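The burger bench and the grip fault

We've been building toy burgers with one robot arm at Stalside since May, and it's brilliant fun to watch. It has also given us our best fault yet! After nearly 700 clean picks the gripper began closing late, so slices slipped sideways or never left their holders. Sebastian Crăciun traced it to a worn connector on the finger drive, and in run 225 it let go altogether and the arm pushed on into a rail. The stop cut in, nothing broke, and we learned loads.

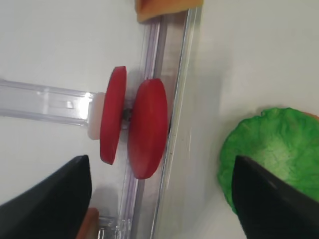 The wrist view, fingers open, with red discs by the rail and lettuce to the right.

Our favourite part of the job is the layout. Every ingredient sits in a clear stand beside the tray, so a late grip shows up straight away — a slice leans, or it stays put.

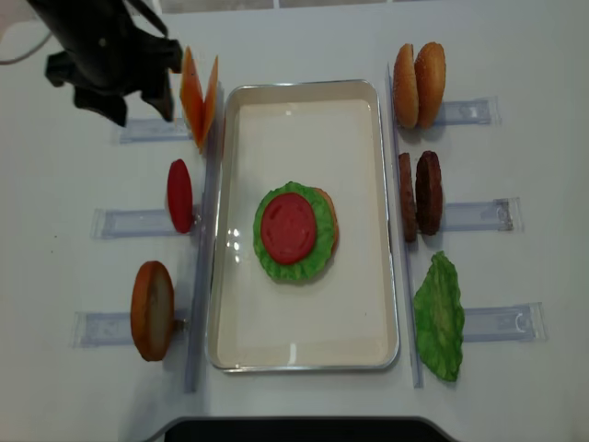
Kanini Owino wrote in to ask why the arm didn't stop at the first missed pick, as her team at Jukenska halts after one and checks the fingers by hand. Good question, and we've now copied them. One miss, full stop.

Red slices were the hardest test of the lot. They're thin, they're curved, and a late finger catches them near the rim. Raluca Stanciu spent eight days on the timing alone and came back grinning.

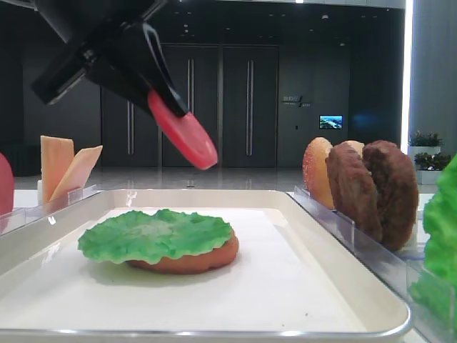 What we changed

New connector, lower closing speed, and a force limit on every downward move. Bianca Surdu has the full log if you'd like to dig in — it's run 225 you want.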